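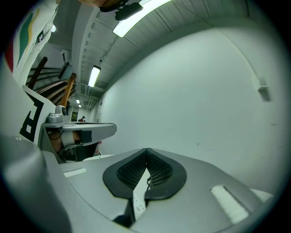
Check the straps before you blame the software, Ifigeneia Zervas told us in our first week, and she was right! Our grippers at Fototthorpe kept drifting out of line, so we wrote a routine for looking after them. Before each session we wipe the finger pads, press the hook-and-loop patches flat and tug every cable gently. It takes 15 minutes. Over 168 sessions we had to refit a pad only 3 times (we were thrilled). Orysia Panasiuk is now trying it on the Seda pair.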